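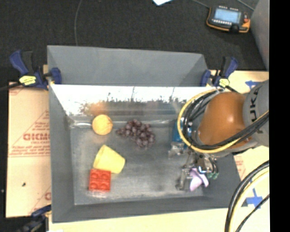 Contents of the gray bin, December. Fruit, cup, brick, assorted.

Moved the last of the toy shelf into the big gray bin and I have some thoughts about what survives a household. A thread.

First, the grapes. Dark purple, very convincing in a bowl. Kinga Medve once set them out at a dinner with actual cheese and let the rest of us find out for ourselves. I have forgiven her in stages.

The orange came from the same play kitchen. It's more of a yellow-orange, a bit mottled, the exact color of an orange you'd put back at the store. Best fruit we own.

Yellow cup, on its side. I have stood that cup up 273 times. It has opinions about gravity and they are stronger than mine.

One red block, four studs. It used to live with 36 others in a tub marked "100 PIECES," so you can see how that was going. The rest went to Botond Magyar's kids. This one stayed behind and waited for my foot.

Something blue over on the right. I'm not going digging for it. Everything blue in this house ends up at the side of a bin eventually — let it have its corner.

The pale lavender thing with the petal-ish bits is under dispute. Fanni says flower. Ilona says "some kind of hat." I say it came home in a coat pocket and we should all stop asking.

About the bin. I bought it for winter boots, and it's been many things since. The bottom is scuffed and cloudy now, but still shiny enough that the orange gets a second, blurrier orange on the wall behind it. Two for one.

Mwangi Kariuki asked if I'd considered smaller bins, with labels. I have. I owned eight of them. They are in the garage, inside a bigger bin, with no label.

Anyway, if anyone's missing a red block, I know where it is. Pickup only, bring shoes.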